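4.2 Where people sit when they can sit anywhere

I came to this question sideways. Reshma Mahlangu and I had been asked by the library at Wundine to find out why the reading room felt full when the door counter said it wasn't, and I'd assumed (wrongly, as Reshma enjoys reminding me) that it would come down to noise. So we spent January on two hard chairs by the returns trolley, filling in a paper plan of the room every 40 minutes and trying not to look like inspectors. We ended up with 63 usable sheets. A few more were spoiled, mostly by me, mostly with tea.

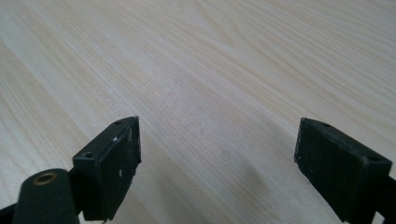
Page last changed: November 13, 2005

The first thing that jumped out of the sheets was how early the window side goes. By the second plan of the morning most of those seats had someone in them, and the long table in the middle still had bags on it and hardly any people. Bags matter a great deal here! A reader who puts a bag on the next chair has taken two places, and our door counter knows nothing about bags. Fakir's earlier study at Farneck left them out altogether, and when I wrote to ask him, Kasun very kindly sent back his old field notes, where bags turn up all over the margins. I've marked a bagged seat as "held" throughout, which Reshma thinks is too generous to the bag. We argued over this for a good while and she let me have it in the end, though section 5 gives the totals her way as well. 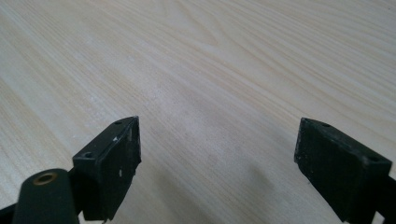
Figure 3. Tabletop, pale finish.

Spreading out is the other half of the story, and it's harder to write down on a plan. People lay out papers until they meet somebody else's papers, and then they stop, and the meeting point becomes a border that both sides keep to for the rest of the visit. What they have to go by is very little. On a top like the one in Figure 3 the grain runs in long slanting lines and bends into arcs, so there's nothing straight to square a notebook against, and a reader has to judge her share by eye. Petronella Modise told us that at Obeidat they once put strips of tape down to mark each place, and that readers picked them off within the week. I can well believe it. We tried nothing so bold at Wundine, but I did start pencilling the borders on to my plans, and from then on the room looked a lot fuller than it had on the sheets before.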